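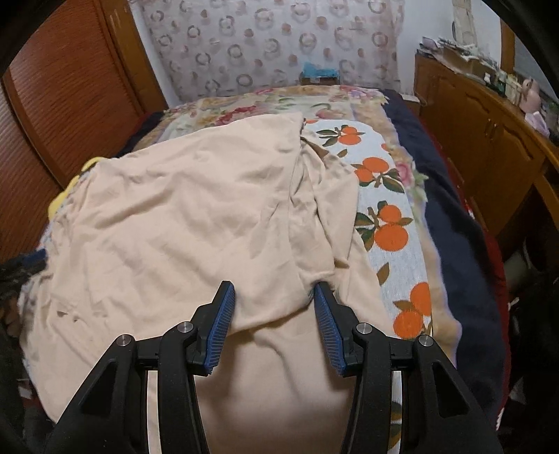 **Open day walk-through, bedroom station**
Plamthorpe house, upstairs
Checked 2019-04-19 by Kumiko Honda, with Adelino Magalhães on the tools
Visitors expected in groups of 6, one group at a time

Good morning all, and thank you for letting me do this one slowly. I know my checklists run on a bit, but several of you told me after the last visit that the comments were the useful part, so I've left them in. Anything marked OPEN needs a name against it before the doors open. Everything else is fine to go as it stands.

## 1. Getting in and getting around

- [x] Stairs clear, handrail firm
- [x] Landing light working
- [x] Bedroom door stays open by itself
- [ ] Tape line on the floor for visitors: **OPEN**

*Comment:* The door used to swing shut on people and it doesn't any more, so thank you to whoever saw to the hinge. The tape line is my main worry in this section. Six grown-ups in a bedroom is a squeeze, and people naturally lean in when the cloth folding starts (I do it myself, and I've seen it a good many times now!). Please put the line far enough back that Adelino can step around the foot of the bed without asking anyone to move. Chiharu, could this be yours?

## 2. The hand-held gripper

- [x] Both fingers open and close fully, no sticking
- [x] Blue finger pads seated properly, ridges not worn smooth
- [x] Pivot screws snug
- [x] Long arms checked for cracks
- [ ] Second gripper ready as a spare: **OPEN**

*Comment:* Adelino opened and closed it over the bed for me until I was satisfied, and it moves very nicely. I went over the screws by hand. The finger struts have those open triangles in them, and a curious child will put a finger straight through one, so when we let visitors have a turn I would like one of us holding the tool with them the whole time. The spare is still at the Workden unit with Genji, who promises to bring it over. Please check its pads the same way when it arrives and don't take my tick above as covering both.

## 3. The bed and the cloths

- [x] Beige cloth laid out for the first pick-up
- [x] Fruit-print blanket and floral quilt in place
- [x] No pins, brooches or clips left in any of the fabric
- [ ] Red fabric on the right side tucked up off the walkway: **OPEN**
- [ ] Crocheted or knitted piece on the left pulled back onto the bed: **OPEN**

*Comment:* Please don't tidy this bed! I say it with love, knowing how some of you were brought up. The demonstration is about household cloth as it lies in a real home, and a smooth bed gives Adelino very little to show. Leave the beige one crumpled. The two open items are purely about feet, as both pieces hang over the side and one of our visitors will be walking with a cane.

There are a few small dark spots on the beige cloth, toward the lower left. They may be marks or they may be little holes, and I'd like somebody to look closely in daylight. If they are holes, keep the pads away from them when gripping, or we may end up with bigger ones. The small blue crumpled thing in front of the big pillow should come off the bed as well. If it's a plastic bag it goes in the kitchen drawer, please, well out of the way of the little ones.

## 4. Furniture

- [x] Wardrobe door closed and latched
- [x] Cabinet doors closed
- [ ] Boxes and papers on top of the cabinet made stable: **OPEN**

*Comment:* It's quite a pile up there, and it is right beside where people will want to rest an elbow. I don't mind the boxes staying, but I'd like the papers in a folder and nothing stacked where a sleeve could catch it. The pink plush toy may stay exactly where it is.

## 5. People and timing

- [x] Two of us in the room for every group (one demonstrating, one watching the visitors)
- [x] Hands-on turns limited to 3 minutes
- [x] First aid box on the landing, contents checked
- [ ] Stop word agreed and practiced: **OPEN**

*Comment:* Itsuki suggested "pause," and I think that's sensible. Whoever says it, Adelino opens the fingers, lets go of the cloth and steps back. Do try it at least once before the first group comes up, even if it feels silly.

If a group runs over, let it run over a little. I would sooner have people waiting downstairs with a cup of tea than hurried on the stairs.

## Still to be signed off

| Item | Who | Done |
|---|---|---|
| Tape line | Chiharu Furukawa | |
| Spare gripper | Genji Kinoshita | |
| Hanging fabrics | Itsuki Mizuno | |
| Spots on beige cloth | Kumiko Honda | |
| Blue item by pillow | Itsuki Mizuno | |
| Cabinet top | | |
| Stop word | Adelino Magalhães | |

The cabinet top still needs a name. We'll use this same sheet for the May visit, so please write your notes on it in pen and leave it on the hall table when you go.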